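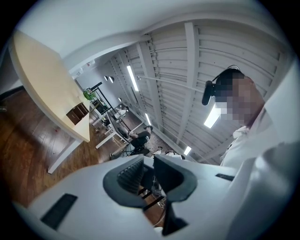
3.2 Lighting and ceiling of the workroom

The second site of our study is the sorting room of Jatstead, where small household goods are prepared on long tables. The ceiling reflects much of the light, and for this reason we treated the lamps and the ceiling surface together. Fluorescent tubes are the main source in the working hours. We measured the light level at table height at 50 points, and the mean value was 425 lux -- enough for sorting, but not for reading small labels. At the far end of the room the lowest value was 244 lux.

Figure 4. The sorting room at Jatstead, with the ceiling over the work area. 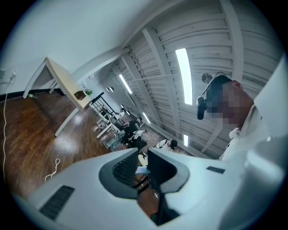 Noise was the second complaint of the workers, after the light. In the interviews made in March by Trinidad Domínguez, eight persons told us that voices from the other tables are tiring in the afternoon. We think that the form of the room has a part in this. The ribbed panels of the ceiling are hard and send the sound back, and the beams which cross them (Figure 4) are too far apart to break it. In the Tadach room, which has a soft ceiling of similar height, the same complaint was rare.

3.3 Tables and storage

The tables were bought from Slanina and have one fixed height. Workers who are shorter than the average asked for a foot support, and this request is discussed in Section 5.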